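Hakala Homebrew Library: Progress Report to the Jotell Fund
31/03/2026
Prepared by Marjatta Sjöberg

We have spent $1,224 of the grant, most of it on the secondhand fermenter, which arrived without its lid. The lid came in December, by itself, in a box big enough for a second fermenter.

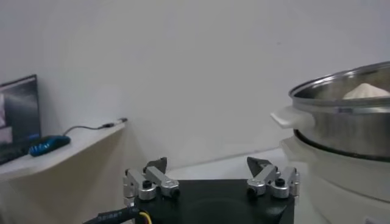 Gripper, fingertips facing.

The first club batch was a brown ale, 32 bottles. Clyde Crenshaw's tasting sheet reads "toast, raisin, regret." We have since changed the yeast and kept the sheet.

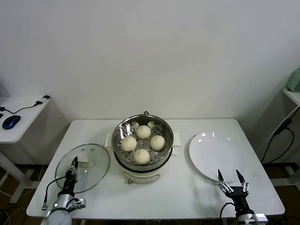
Batch two, a pale ale named Ziver after a long argument, went better. It finished drier than planned and the judges at the Cladis swap gave it third place in a class with four entries. We have put this on the website.

The recipe archive is behind. We promised you 200 recipes and have typed up roughly half, the delay being Lauri's handwriting.
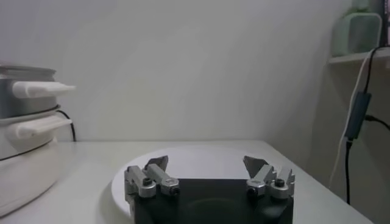
Lauri Lindqvist wishes it recorded that the handwriting is fine and that the beer stains came later.

Still to do: finish the archive, replace the bottle capper, and find out who has the good hydrometer.

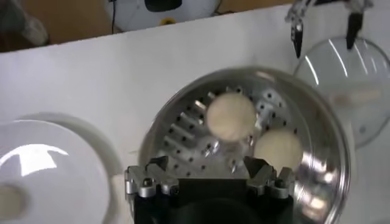
The capper will come out of the remaining money. We are not asking for more this round, though we would not send it back.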